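# Alham: notes on the hand-held gripper and the glove

Hello, and thank you for picking this up! Alham is a small set of recordings we made so we could stop arguing over lunch about whether a hand-held gripper or a sensor glove is the nicer way to show an arm how to pick up soft things. It holds 800 recordings in all, and 62 of them are marked "redo" in the index (mostly fumbled starts, please skip them if you're training anything).

Each folder has the video, a plain text log and a short note from whoever was on duty. Times in the logs are in seconds. The glove files need the Bredov reader, version 3 or later, and the gripper files open with just about anything.

My own feeling, for what it's worth, is that the glove is lovely for squashy toys and tiring after a while, and the gripper is clumsier but so much easier to hand to a newcomer. Outdoor light is hard on both of them, and I'd love to hear how you get on with the brighter clips.

Working outside on the terrace:

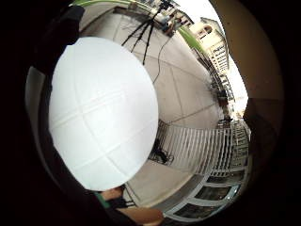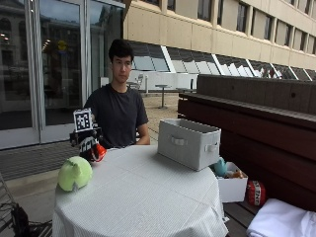

If you use the set, please mention Alham and drop me a line. I'm planning a second batch in August with the Noonan controller, which Araba Wumbei has kindly offered to set up.

Roscoe Van Dusen

Comments

Trinity Kapoor: Folder 32 won't unzip for me, is it just mine?

Roscoe Van Dusen: Not just yours, sorry! New copy is up.

Amos Hutchins: Would love the glove calibration files too, if you still have them.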